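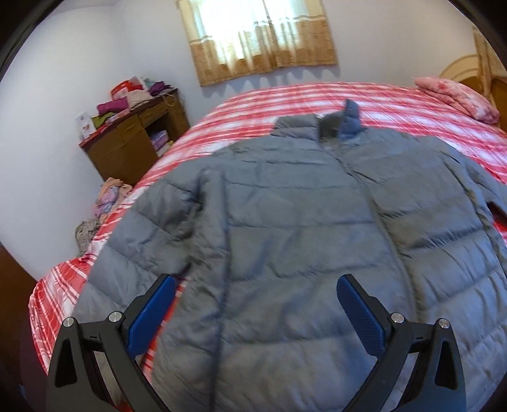 My half of the project was the jackets. Karim Smadi took towels and pillowcases, which I'm still a little bitter about, and I got everything with sleeves. The plan was to teach a robot arm to fold clothes by doing the folding ourselves with a hand-held gripper, over and over, and then training a policy on the recordings. I did almost all of mine on a bed, starting with the jacket laid out and the gripper open over it, blue pads angled in toward each other, nothing pinched yet. A puffer is a rotten thing to start on! The stitched seams pucker all over the place, the padding pushes back when you press it, and on a gray one the front closure curves off on a diagonal, so you can't treat it as a nice straight line down the middle. I picked it anyway because our adviser, Chrysoula Vlachopoulos, said that if we only showed the robot easy stuff we'd only learn easy things about the robot.

What we were trying to find out

The question in our proposal was pretty simple. Can two students with no robotics background record enough good folding by hand, in ordinary bedrooms, for an arm in the lab to fold the same kinds of clothes on a table? We called the project Calano (long story, it was the name of Karim's group chat) and the fold planner we compared against is an older scripted one from the lab called Proltard. Proltard doesn't learn anything. It looks for corners and follows a recipe, and it's great at towels.

How a recording goes

You squeeze the handle, the fingers close, you let go, they open. That's the whole interface, and you'd think anyone could do it in five minutes. It took me most of a week to stop moving like a person. When I fold a jacket with my own hands I smooth it with my palm, tuck things with a thumb, and flip the whole thing with a kind of shrug. None of that works with two fingers. You have to pick a spot, come in from above, close, lift, carry, set down, open, back away. If you rush the backing away, the fabric snags on a pad and the sleeve you just placed comes right back with you.

My order for jackets ended up like this:

Left sleeve in, across the front.
Right sleeve in, across the left one.
Collar down flat.
Hem up to the chest.
One more fold if the jacket is long.

I started out doing the collar first and switched. With the collar folded down early it just popped up again when I moved the sleeves, and then I had to fix it in the middle of a recording, and fixes turned out to be bad training material if you have too many of them. A few are good. Chrysoula wanted some in there on purpose, so the arm would see what to do after a slip.

I recorded 228 jacket folds and kept 167. The ones I threw out were mostly my fault: tracking lost because I swung the gripper too fast, or I stopped halfway to answer my phone, or my free hand wandered in to help (I did this SO many times). Karim finished with 561 kept towel and pillowcase folds, and he would like you to know that. They're much shorter, is all I'll say.

Training and the lab runs

We trained in March on the lab machine, one policy for flat things and one for jackets. Then we put the same style of fingers on the arm and ran 50 jacket trials, with the jacket laid open on the table by me each time. I tried to be fair and not lay it out too neatly.

The sleeves were a really nice surprise. The arm goes for the cuff, lifts it higher than I thought I ever did (I went back and checked, and yes, I do that), and lays it across the front pretty gently. The second sleeve is a bit worse, I think since it has to land on top of the first one and everything is puffy by then. The hem fold is where it falls apart. It grabs the top layer only, lifts, and leaves the lining sitting there on the table. I watched it do this many times in a row while eating a sandwich, and I started to take it personally.

When I looked through my recordings again I could see why, or I think I could. I push the lower finger under the hem with a small wiggle before I close. It's tiny, and in the wrist camera view the hem hides the finger at exactly that moment. So the policy got the closing and the lift but not much of the wiggle. We recorded a few with a slower, bigger scoop, but we ran out of lab time before retraining, so I can't tell you if it helps.

Proltard, for comparison, couldn't find corners on a puffer at all and mostly asked for the jacket to be laid out again. On towels it beat Karim's policy on speed, and his was better when the towel started out crumpled.

Things I'd change

I'd use more than one bed. All that pattern and all those blankets are fine for variety, but it was the same variety every time, and the lab table is plain and much harder. A mattress gives when you press on it, so I got used to pushing down to get a grip. The arm learned that too and pressed into the table hard enough to trip its force limit in a few early trials. We raised the starting height a little and it calmed down.

I'd also write down the garment and the fold order for each recording while I'm doing it. I did mine afterward from the video and it took two whole evenings, and I still have a few where the fold order is marked with a question mark.

Karim is keeping the recordings going over the summer with hoodies. I've handed over the gripper, my notes on scooping the hem, and the gray puffer, which he has promised to give back before it gets cold.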